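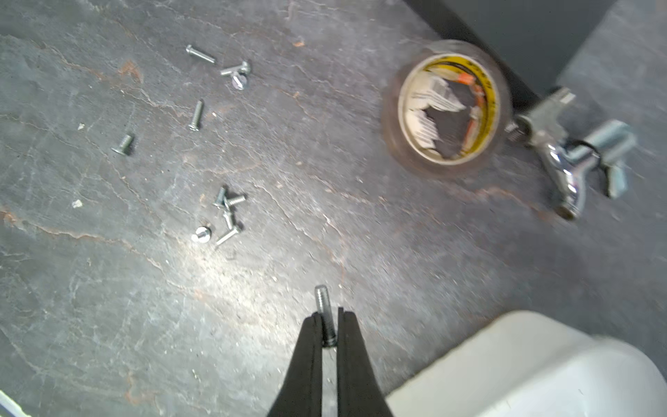

Sorting loose screws and small hardware: your questions, answered

Every April, once people start clearing off their workbenches, my inbox fills up with questions about screws. I have been putting away other people's odds and ends at Grunduten for a good many years now, and I still enjoy it, so please don't feel silly for asking!

Where do I even begin with a big mixed jar?

Tip a small handful out onto a flat, hard surface and leave the rest in the jar. I like a handful of 40 pieces at the very most, because past that my eyes start to swim. Push the pieces apart with a fingertip until each one lies by itself, then pick out the machine screws first. They have the same thickness all the way down, while wood screws narrow to a point, and once you have seen the difference a few times you won't have to think about it.

Does the color of the surface matter?

It does, a little. Silver screws can be hard to see on a shiny top with a lamp right over it, so try moving the lamp off to one side. A gray stone pattern is perfectly fine to work on (mine at home is very busy and I manage), but if you're tired, lay down a plain dish towel and your eyes will thank you.

What is the little threaded piece with no head?

Most likely a set screw. They hold knobs and handles in place, and they are tightened from one end, often with a hex key. Keep them in their own tiny jar, please, or they will slip in among the pan heads and you'll be hunting for them in October.
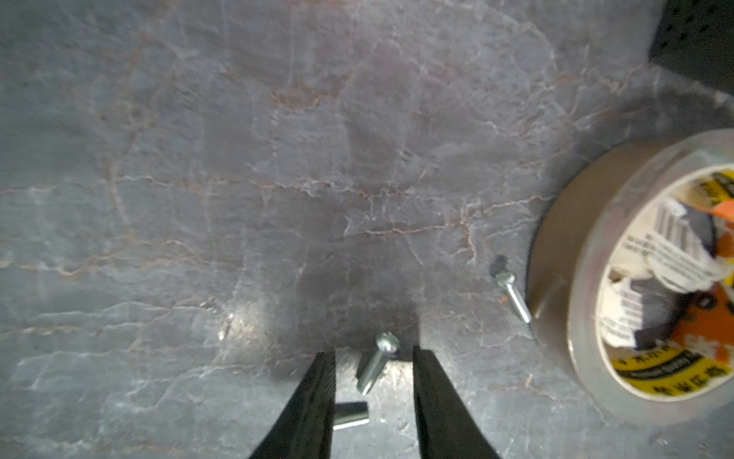
Tatiana Matoušek wrote to say that she sorts by length before anything else, with a strip of masking tape on the table marked off as a ruler, and that the threads can wait for another evening. I tried it her way with a coffee can from the Satdale rummage sale and it took me 35 minutes, which was quicker than I expected — so if lengths come easier to you, go ahead and start there.

What should I keep things in?

Whatever you will open and close without grumbling. A shallow tray is lovely while you're sorting, as you can slide pieces up the side with one finger. For keeping, I use the Marras drawers, the small size, with a sample screw taped to the front of each. Wire baskets are good for bigger things like cables, chargers and rolls of tape, but a small screw can drop right through the mesh.
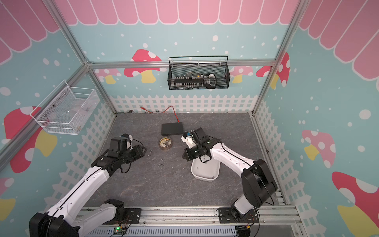
Labels are worth doing on the same day, even if they're only scraps of paper in pencil. I once left a whole set of drawers unlabeled over a long weekend away in Liltallow and had to start over when I got home.

Can I sort plumbing bits at the same time?

You can, but give them a corner to themselves. Faucet fittings are heavy next to a screw, and their threads don't like being knocked about. Wrap the chrome ones in a bit of soft cloth before they go in a box, and put any washers in the same bundle.
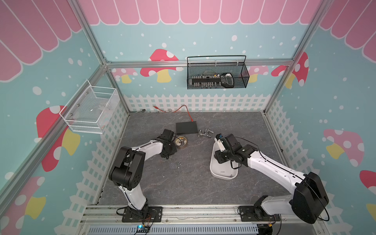 Cables deserve their own corner too. Coil each one loosely, fasten it with a twist tie, and write on the tie what it belongs to.

How long should I keep at it?

Roughly 60 minutes, and then get up and have some tea. Whatever hasn't been sorted can go back in the jar until tomorrow.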